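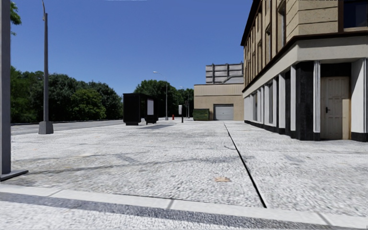

The Whitening Aisle Is Selling You Somebody Else's Teeth

I have been going to the dentist for most of my life, and until a few years ago not one of them ever brought up the color of my teeth. They talked about plaque. They talked about the molar I grind at night. Then in August I went in for a routine cleaning at a new office in Zatville, and before I had my bib on I was holding a plastic shade guide up to my own mouth and being asked how I felt about it.

I felt fine about it, until I was asked.

I don't think whitening is a fraud. Peroxide does lighten teeth, and a dentist who has looked at your gums and your fillings can tell you whether it's a sensible thing to do. My complaint is with everything built on top of that plain fact, and with how easily the rest of us have gone along.

The shade you started with

Teeth are not naturally the color of printer paper. The enamel is partly see-through and the layer under it, the dentin, is yellowish. As enamel wears with age, more of the yellow shows. You can have perfectly healthy teeth the color of weak tea, and you can have bright white ones with decay between them that only an X-ray will find. None of this is secret. It just never makes it onto the box.

What makes it onto the box is a before picture and an after picture. Look at a few of these side by side the next time you are stuck in a drugstore line. The before mouth is often dry and badly lit. The after mouth has lipstick on it. I would like to see the same person, same lamp, same lips, a year later, but I have yet to find a company that wants to show me that.

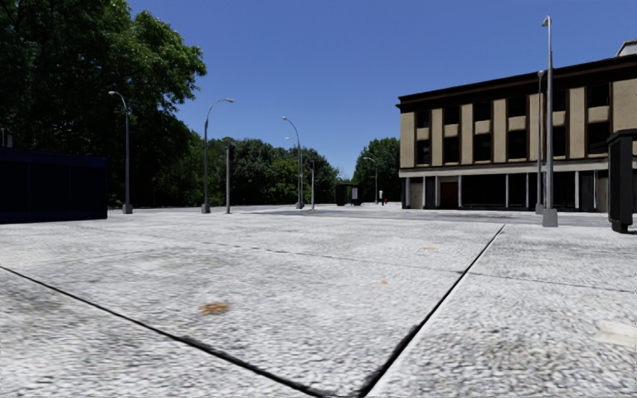
What the kits promise

I bought 2 kits to see what I was arguing with. The Flimance strips cost me 22 dollars and said I would see a difference in 4 days. The Jimell pen said "visibly brighter" and left it there. Brighter than what? Visible to whom? I used the strips as directed, and on the last day I stood at the bathroom mirror trying to decide whether anything had happened. Maybe it had. I also had a front tooth that zinged every time I breathed in cold air, and I was in no doubt about that part.

Sensitivity usually passes, and mine did. But the leaflet gave it a single line, under the directions for opening the pouch. It said nothing I could find about crowns or bonding, which don't lighten along with the teeth next to them. Someone with a crown in front could end up with one tooth that no longer matches, and then the fix is a new crown, at a price that makes the strips look like pocket change.

Charcoal is worse. The Pant powder a relative swears by is gritty, and scrubbing with grit can take off surface stains while it wears at the enamel as well. Go at it hard enough for long enough and you thin the very layer that was hiding the yellow.

The office is not off the hook

I expect this from a drugstore shelf. I expect a bit more from a place with a drill. When the person who tells me whether I need a filling also has a whitening package for sale on a card by the sink, I start to wonder about the filling. That may be unfair - the filling was real, I saw the X-ray - but trust works like that, and offices ought to know it.

A good dentist will answer a question about whitening when a patient asks one. Check for cavities first, mention the crowns, explain that coffee will undo some of the work, name the price. The whole talk takes a couple of minutes. What I object to is starting it for the patient, with a strip of fake teeth and a tilt of the head.

My new office sent a follow-up email offering 13 percent off a "smile refresh." It didn't mention the night guard I had asked about. I called and asked again, and was told someone would get back to me.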